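We use cookies to remember your settings and to see which guides get read. Accept all | Manage preferences

Teaching the arm to clear a table: a first project for new club members

If you joined Skernell Robotics Club in October you'll have done the safety session and had a go at waving the arm about with the controller. Now for the good bit! This guide takes you through your first proper task, which is getting the hand to pick fruit off the table and put it in the bin. It fills one club evening nicely, and it's the same task we use for the Bukimau Cup heats, so nothing you learn is wasted.

Before you start

Work in pairs. One person drives, the other keeps a hand near the stop button and writes the log. Swap every eight tries (your wrists will thank you).

You'll need the bin, three fruits from the Pundia box and a blank log sheet. Clear everything else off the table, pens and phones included.

Step 1. Set out the table

Put the bin towards the back, where the arm can reach over it without stretching. Put the fruit in front, with a good hand's width between pieces. Leave the round ones stalk up for now. Tipping them over comes later and it's much harder than it sounds!

Step 2. Find your home pose

Raise the hand well clear of the fruit, fingers up and open, and save that position as "home". Every try starts and ends there. If you skip this your recordings will all begin somewhere different, and the practice program, Nwankwo, gets very confused when you play them back.

Step 3. Drive it slowly

Pick one fruit and stick with it for your first set. Bring the hand across, turn the palm down, then lower it until the fingers are either side. Close gently. Lift straight up before you move sideways, or you'll clip the edge of the bin. 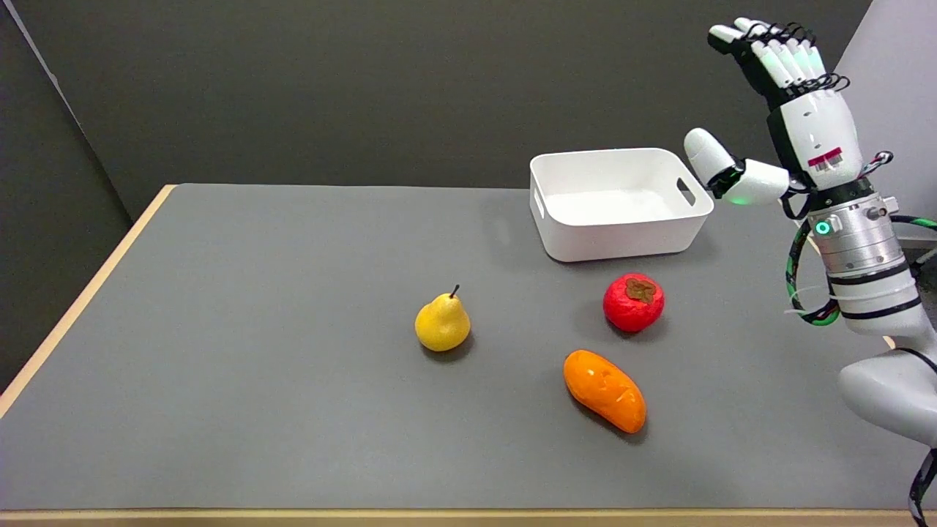

Pear, persimmon and mango set out in front of the bin, with the hand raised.

Long shapes are the tricky ones. With the mango, turn the wrist so the fingers close across the narrow way. Nkechi Nwachukwu worked that out last term and her pair went from dropping it constantly to a run of 49 clean lifts, still the club record.

Step 4. Save and label

Name each recording with your initials, the fruit and the try number. Mark the failed ones as failed but please keep them, they're really useful later on. The club folder holds 1040 recordings so far and we'd love to see yours in there.

When you've finished, send the arm home, power down at the wall and put the fruit back in its box. Log sheets go in the tray by 10th December if you want a place in the heats.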